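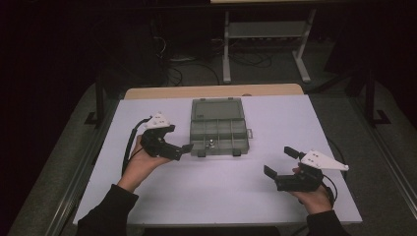 What do we want the club to have working by the Gosmont open day? One task, start to finish, with the two hand-held grippers: open the parts organizer, take out what's asked for, close it again.

That is the whole ambition, cut down from the four-task plan that looked so good on the whiteboard in the fall.

Wednesday, 4:10 pm. Notes before I forget them.

The organizer is harder than the blocks ever were. Blocks forgive you. A lid has to be held while the other side does something about a latch, and our habit of letting the right hand do everything finally caught up with us. Two of the newer members picked it up faster than the old hands, who have strong opinions about wrists and were given time to express them.

Agreed for now:
Left side steadies, right side works the latches. Swap next week and see who complains.
Start every run with the lid closed. A run that starts with it half open gets thrown out, even if it was a lovely run.
One part in the box at a time until the small compartments stop eating the jaw tips.
Say "start" and "stop" out loud. Mumbling is a stop.

Count on the Trevlow drive is 1178 runs, which sounds grand until you remember that most of them are blocks. The target for the organizer is 500 good ones. Somebody wrote 2000 on the board in green marker and I have left it there as a kind of decoration.

Cables. We lost twenty minutes to a connector that was in, but not in enough. New rule: push it, then tug it, then blame the software. The software was to blame as well, as it happens — the Turneck script was still saving into last month's folder and giving every run the same name with a longer and longer tail of underscores. Fixed on the club laptop. Not fixed on the spare, so don't use the spare.

Waweru Hall wants us packed up by six from now on. I said fine. Then I looked at how long it takes us to pack up and said fine again, more quietly.

For next time: tape marks on the tabletop so the box goes back to the same place, fresh labels for the drive, and a decision on whether dropping the part and picking it up again counts as a good run. I say it does. The vote so far is me.

Also we owe the print shop for the poster. It still says four tasks.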